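February 6, 2025

Second week of the folding station at Tullgate. Mr. Furukawa presented the revised duty list before the morning shift, and I record its main points for the department.

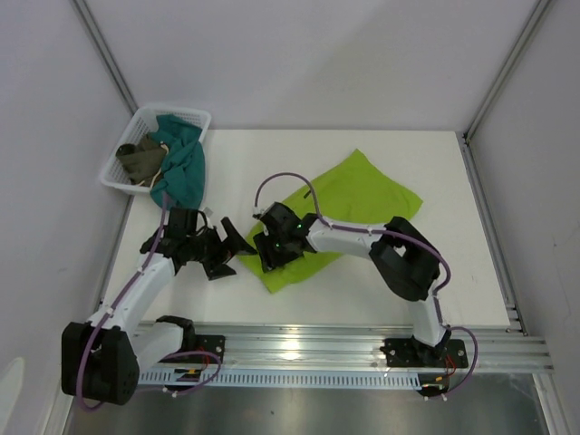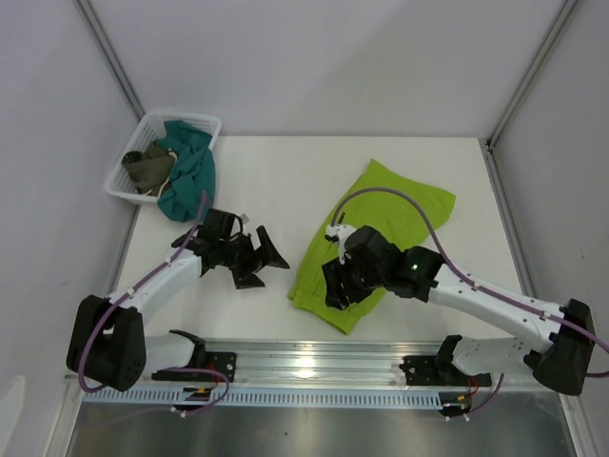
The green cloth at the two-arm station.

Ms. Han and Mr. Matić will move from hand folding to inspection, with no change in grade or pay. Both asked for 30 minutes of paid training each day – the request was granted until October. Mr. Kolev remains concerned about the loss of conversation at the long table. His remarks are to be entered in full.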